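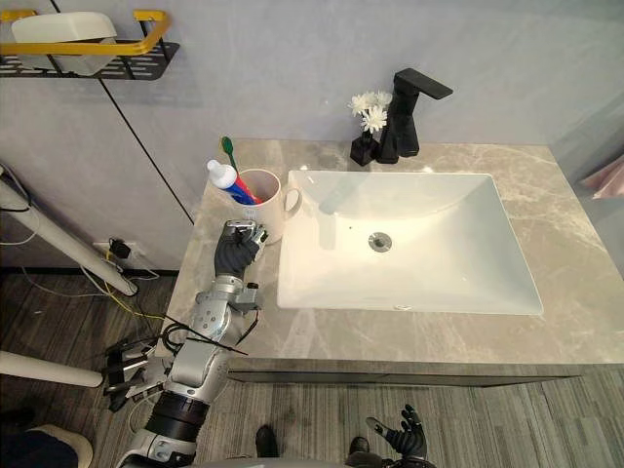

The sink and the countertop in the bathroom of the Kurkstead suite

We rented the Kurkstead suite for the month of May, and I want to write down my opinion while I still remember the details. We were four people, and we paid 28 dollars per day for each person. I had read only two reviews before I signed, and both were very short, so I will try to be more useful.

I begin with the bathroom, as it was the part I worried about most. In the last place we rented, the sink was so small that one could not wash a cup in it. In Kurkstead the sink is big, white and rectangular, and it is set under a countertop of light gray stone with a marble pattern. The sides go down with a soft slope to the drain, and the water leaves quickly. The faucet is black and matte, with one flat lever. I like it very much, but it shows every spot of dried water, and in our building the water is hard. Ama Ofori wiped it each evening with a dry cloth. If she forgot, we could see it in the morning.

The countertop is wide enough for a mug with the toothbrush and toothpaste and also a small vase. The front of the cabinet under it is dark gray. Its drawers close softly, but the upper one is shallow and a normal hair dryer does not go in.

My colleague Issa Atallah asked me to mention the light. It is good over the sink and weak in the corner where you dry yourself.
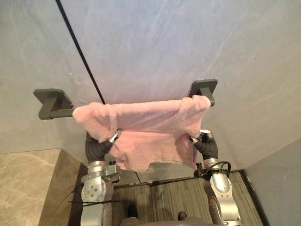
The towel bar is from Altden, according to the list of fittings we got with the keys. It has square brackets, and it is fixed well to the stone wall. I pulled on it quite strongly the first day and it did not move. My complaint is only the length. One thick towel takes nearly all of it, and if you hang a second one over the first, both are still damp after lunch. Also a fluffy towel must be straightened by hand on both sides, otherwise it stays in a lump in the middle and dries badly there. I wrote to Hanan Chidiac, who manages the suite, and she answered the same afternoon and sent us two hooks for the back of the door. This solved it for us. In my opinion the hooks should be there from the start. 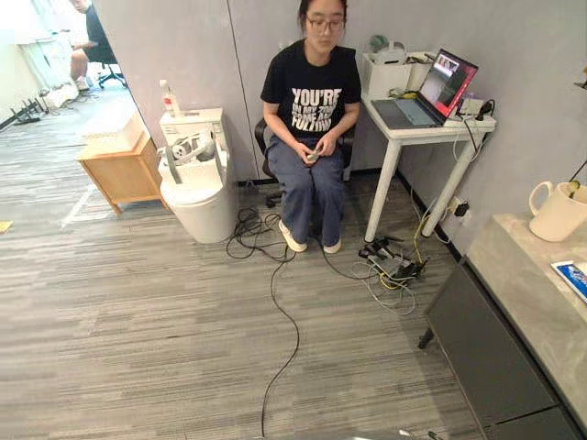

WORK ROOMS

Floor: carpet. Furniture: included. Internet: included.

The desks are white with slim legs. They look light, and they are light. Zaid Qudah moved one to another wall without help. When you type strongly, the top shakes a little, so for a heavy monitor I would bring my own desk. The black office chairs are better than I expected. The back is padded, and the wheels roll on the carpet without much noise. After six hours I felt my shoulders, but this happens to me in every chair.

There is a low cabinet of light wood outside the partition, good for boxes and papers. Bins are provided, and Chidiac empties them twice in the week. The second room gets strong light from its window, so in the morning it is very bright. Samira Yammine asked for a blind and we waited nine days for it. 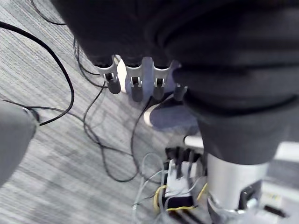 About the carpet I have mixed feelings. It is gray with fine stripes, and the stripes hide dust well, which is pleasant for the eyes but you forget to vacuum. It is thin and firm under shoes. Small things that fall down, for example a screw or the cap of a pen, are not easy to find in the pattern. The wall outlets are all on one side, so cables have to go across the floor. Please bring cable covers if you have them. We asked for some and were told to buy our own.

For cleaning we used Mistier, the product that the suite recommends for the stone. It does not leave marks on the countertop, but the smell of lemon is too strong for a bathroom with a closed door.

I would rent it again for a month. For a longer time I would first ask about the outlets and a longer towel bar.

Bathroom: very good
Desks: acceptable
Chairs: good
Answers from the manager: fast, except for the blind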